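Talpur boot and shoe dryer, two months in

Bought in May after the old one packed up. Quick review because I said I'd do one and the kids are due back any minute.

Paid full whack for it, from the Deltstead place on the ring road. Box was battered, contents fine. Instructions are one folded sheet, tiny print, but you don't need them really. Base, two upright tubes, a dial and a switch on the side. Click the tubes in, plug in, shoe goes over the tube, done.

What it's for: we walk the dog twice a day, every day, on what is basically a bog. Two adults, two teenagers, one of whom plays football. Wet footwear is a permanent condition in this house. Used to stuff everything with newspaper, then we stopped getting a newspaper.

Drying first. Trainers soaked through, insoles out, about three hours on the low setting. Walking boots overnight. Wellies, forget it, the tubes don't reach far enough down and the foot stays damp. There's an extension set you can buy seperately, which I haven't, on principle.

Leather I was nervous about. Jytte Overgaard down the road cooked a pair of good brogues on a radiator once and the soles went like crisps, so I only use the low setting for leather and take them off while they're still a bit damp. So far no cracking. Bit of cream afterwards. Wouldn't put anything expensive on the high setting, ever.

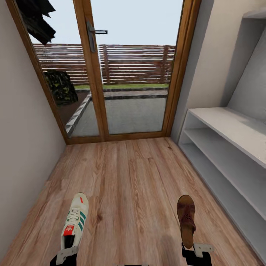 Noise. Low is a hum, you stop hearing it. High is a hairdryer in the next room. We run it at the bottom of the stairs and with the bedroom doors shut it's fine. My husband disagrees but he wakes up if the cat thinks.

Smell. Didn't expect much here and it's the best bit. Football boots used to live in the porch by law. They now come indoors. Drying them quickly seems to be the whole trick, no spray, no powder. First couple of goes there was a hot plastic whiff off the machine itself, gone by the third.

Niggles. The lead is too short, so it has to sit where the socket is and not where I want it. Timer dial has no click to it, so you're guessing between one hour and two. The tubes pop out if you knock them with the hoover. And it only takes one pair, there are four of us, so there's a queue. Sang-wook Cheon at football has the Dostari, which takes two pairs, but it's a big lump of a thing and he keeps it in the garage. No room for that here.

Running cost, couldn't tell you. Haven't noticed anything on the bill. It's 900 watts on high according to the label underneath, a lot less on low I'd think, and I'm mostly on low.

Cleaning. Wipe the base. Mud gets in the little vents round the bottom of the tubes, old toothbrush sorts it. Knock the worst off the boots before they go on, wich my lot never do.

Would I buy it again, yes, if it was on offer. Longer lead and a proper timer and I'd pay full price without grumbling. If you've only got wellies get something else.

4 out of 5. Will update if it dies.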